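Is Surdu a place name or a trade name?

Posted 2020-04-09 in Surnames and Origins

My gran was a Surdu and always said it came from a village. A cousin says it was a nickname. The oldest record I have is a baptism copy from August, year torn off. Where should I look next?

Prillden
It means "deaf" in Romanian, so I'd go with the nickname. Plenty of unrelated families will have it. Work back from your gran one generation at a time and ignore any site selling a coat of arms.

Arneo
we had 3 spellings in ours, check them all

Drokis
Agree with Prillden. Look at the whole parish register as well as the index. I read 146 pages of ours and found two brothers the index had missed. Witnesses at weddings are worth writing down too.
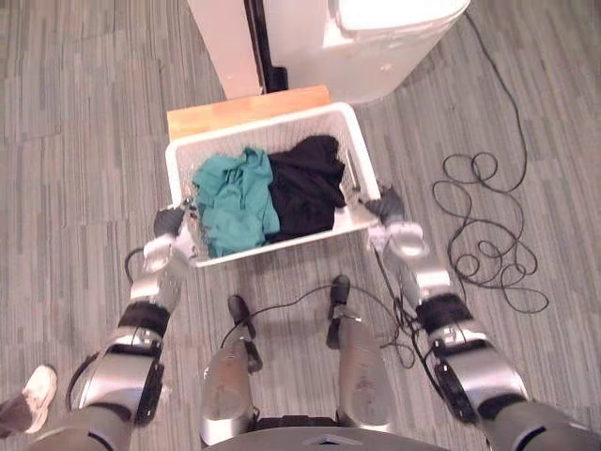
More in Surnames and Origins

Can a surname change between census years?
Reading old church handwriting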